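生活用品論 第8回 配布資料
「仕切る」ことを疑う――トレーと下敷きから考える卓上の整理

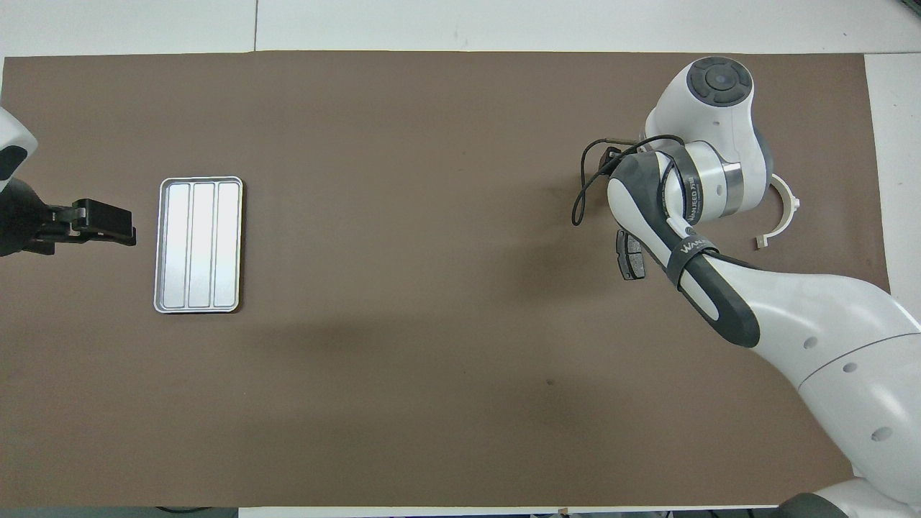

図1 茶色の下敷きと、縦長に三つに仕切られた銀色の金属トレー

1. 今回の問い

整理の本を開くと、たいてい最初の数ページで「仕切りなさい」と言われる。引き出しを仕切れ、箱を仕切れ、机の上も仕切れ。前回配った商品カタログの抜粋(Trodton、Diltari、Stunettiの三社)でも、仕切り付きのトレーはどれも「迷わない」「散らからない」とうたわれていた。根拠は書かれていない。今回はこの主張をそのまま受け取らず、どういう条件なら成り立つのかを考える。

2. 用語の確認

区画:仕切りで分けられた一つ一つの場所。図1のトレーなら、平行に並ぶ細長い三つの部分をそれぞれ一区画とする。
縁:外周の立ち上がり。中身がこぼれるのを防ぐ。持ち上げるときに指をかける部分にもなる。
隔て:区画と区画のあいだの細い盛り上がり。縁と混同した答案が毎年出るので注意。
下敷き:卓面とトレーのあいだに入る面。紙でも布でもマットでもよい。

3. 形は用途を決めるか

図1のトレーは区画がすべて長手方向に通っている。この形を見ると、ペンや箸、細い工具など長いものを入れたくなる。ただし「入れたくなる」と「そのために作られた」は別の話で、形だけから用途を言い当てたつもりになるのは危ない。短いものを入れて悪い理由はないし、区画の途中で種類を分けて使う人もいる。レポートで「このトレーは〇〇用である」と断定する場合は、形以外の証拠を必ず添えること。

長い区画には弱点もある。短いものを入れると端から端まで滑り、数が少ないと寄って、多いと重なる。横方向は隔てが止めてくれるが、縦方向を止めるものは両端の縁しかない。カタログはこの点に触れない。

もう一つ、三という数について。三区画なら分類も三つになる、と思い込みがちである。家にある文具が都合よく三種類に分かれるはずもなく、たいてい一区画が「その他」になる。その他がいちばん早く埋まる。こうなると、人が物を分類しているのか、トレーに分類させられているのかわからない。

4. 下敷きの役割

下敷きは軽く見られている。白い卓に茶色のものを一枚広げるだけで、どこまでが作業の場所かがわかる、というのがよくある説明である。図1のように覆いが卓の大部分に及び、白い面が細く残る程度のときも同じことが言えるだろうか。私は疑わしいと思う。境界を示したいなら余白がもっと要る。広く敷く場合の利点は別のところ、たとえば卓を傷から守ること、小物が目につきやすくなることに求めたほうがよい。

つやのない面は光の照り返しが少ない。図1では金属の内側が白に近いほど明るく見えるのに対し、下敷きの側は落ち着いている。器の輪郭を見分けるには都合がよい。一方、明るく光る区画の中に銀色の小物を入れたらどうなるか。ここは各自で試してもらいたい。下敷きの色ばかり論じて、器の内側の色を忘れている資料が多い。

折り目やしわも観察の対象になる。薄いしわなら困らないという意見もあるが、軽くて丸いものは小さな段差でも向きが変わる。「平らに見える」は「平らである」の証明にはならない。

5. 値段の話

参考までに、授業用の比較表では Diltari の仕切り付きが3000円、Ó Gríofa の仕切りなしが1000円となっている。差額の2000円で何を買っているのか。隔ての材料代だけとは考えにくい。仕切りのない器に空き箱を入れても区画はできるので、比較するなら次の2点をそろえてからにすること。

・洗いやすさ(隔ての付け根に汚れが残るか)
・変更のしやすさ(区画の幅をあとから変えられるか)

一体型のトレーは前者で有利になることがあり、後者ではほぼ必ず負ける。「ほぼ」と書いたのは、変更の必要がまったくない使い方もあるからである。

6. 課題

自宅の机か台所で、仕切りのある入れ物を一つ選び、中身をすべて出してから戻す。戻すときに迷ったものを記録し、迷った理由を区画の形、区画の数、中身の性質のどれに帰すべきか論じる。買い足しは不要。整理の前後の写真を付けてもよいが、きれいになったかどうかは採点しない。

提出は2月20日(日)まで。次回は引き出しの奥行きを扱う。定規を持参すること。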